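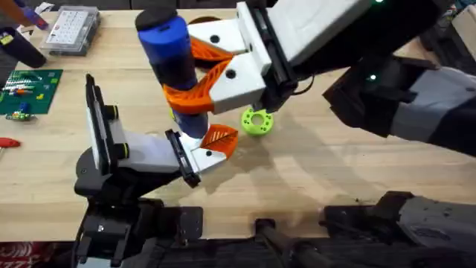 1/ Teaching a teenager to drive, a thread. My daughter Yamila got her permit in January and I have been the passenger ever since.

2/ My own father taught me in an empty lot behind the Ibarra feed store. He smoked the whole time and said "brake" in a normal voice, even when he meant it. I have tried to copy the voice. My wife says I grip the door handle instead.

3/ We started on the flat streets near the middle school, Sunday mornings, before church traffic. She did 14 left turns in a row the first day because she liked left turns. Right turns came the week after. She took the first one over the curb and we both kept looking straight ahead.

4/ The car is a 2000 sedan that used to belong to my aunt Consuelo. It has a soft clutch and a radio that only gets one station. Yamila has learned to drive to polka. I don't know if she can do it without.

5/ Someone asked why I don't just pay for lessons. We did. Three of them, with a school called Gridelbridge. The instructor, Mrs. Harasym, has her own brake pedal on the passenger side. I asked her where I could buy one. She thought I was kidding.

6/ She did give me one good piece of advice, which was to say where we're going before I say how to get there. "We're headed to the library, so the next right." Before that I was calling out turns like bingo numbers.

7/ The highway was last weekend. I had been putting it off. She merged fine. I told her to speed up, then told her to slow down, and she said "Dad, pick one." That was fair.

8/ We got off at the Cornetti exit and had pie. She ate hers and half of mine. I sat there thinking about the day we brought her home from the hospital, when I drove 20 under the limit with the hazards on and people honked at me the whole way.

9/ Parallel parking is still a problem. We use two trash cans in front of the house. The neighbor across the street, Graciela, comes out with her coffee to watch. One of the cans now has a dent in it. She has offered us hers, but I said no.

10/ My son is 11 and rides in the back sometimes. He has been told he may not comment. He has started holding up fingers for a score when she parks. I've told him that counts as a comment.

11/ Things I have said out loud in that car: "There's a mailbox." "That's still a mailbox." "You're doing great, stop." I meant stop the car. She took it as stop talking to her, so she kept going.

12/ Her road test is Wednesday, May 19, 2021, at 2 in the afternoon. I'm more nervous than she is. She has already asked if she can drive to Makis's house alone that same evening if she passes.

13/ I said we'd see. My father said the same thing to me, and then he handed me the keys and went to stand in the yard until I got back. I never asked him how long he was out there.

14/ Will post after the test. If you live near the middle school, please bring your trash cans in by Sunday morning.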